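Costholm House Collections
Gallery: Packing the Small Textiles and Cords

The household textiles held at Costholm House are being prepared for transfer to the new storage rooms at Nostley. The collection numbers 3,276 items, of which roughly 2,000 are small pieces: cords, trims, pouches, tassels, edgings and fastenings. Most were kept for daily use in the bedrooms and linen closets of the house, and they are being sorted and bagged in those same rooms before they are boxed.

This gallery presents the work in the upper bedrooms, which began in March. Visitors may also wish to consult the companion pages on table linen and on the Hettiarachchi bequest of embroidered covers.

Small pieces are placed in clear bags so that they can be identified without being handled again. Cords are looped and folded to fit, and each bag holds pieces of one type. Pouches with drawstrings or tassels are laid out separately until a bag of suitable size is available.

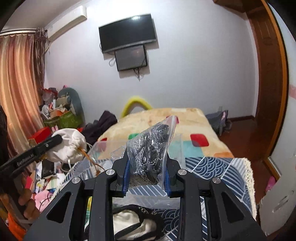
Braided cords in black and grayish white, bundled in a clear zip-top bag. A white drawstring pouch with a tasseled orange-brown cord lies nearby, and the patterned cloth underneath is edged in cream crocheted lace.

The surface coverings in the bedrooms belong to the furnishing of the house and are not part of the transfer. They will remain in place when the rooms reopen, together with the beds and blankets.

Once a bag is closed, its contents are entered in the register under the room in which they were found. Bags from the same room travel together. Each storage box takes up to 24 bags, laid flat in 2 layers with a sheet of tissue between them. Pieces with knots, beads or raised decoration go in the upper layer. Loose fringe is straightened by hand and is not trimmed.

Items that need repair are set aside for the Avitz Workroom on the ground floor. A frayed end is recorded but is not in itself considered a reason for repair, and many of the older tassels will be stored as they are.

The upper bedrooms are closed to visitors while packing continues. The ground floor and garden remain open at the usual hours. Requests to study a particular cord, pouch or trim should be sent to the collections office in writing, giving the register number where it is known. Items already boxed can be viewed at Nostley after the storage rooms open.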